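I moved to Ornham in February, which anyone in town will tell you is the wrong month to do it, and I spent those first weeks convinced I'd made a terrible mistake (boxes everywhere, no curtains, one good pan!). Then one Sunday I walked down to the bakery on Arthur Street and bought a loaf of rye still warm enough to fog up the bag, and I ate nearly half of it on the way home. I've been back every week since, and I do own curtains now.

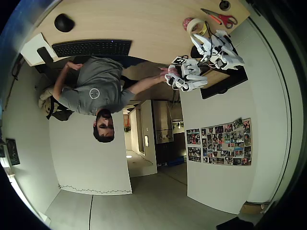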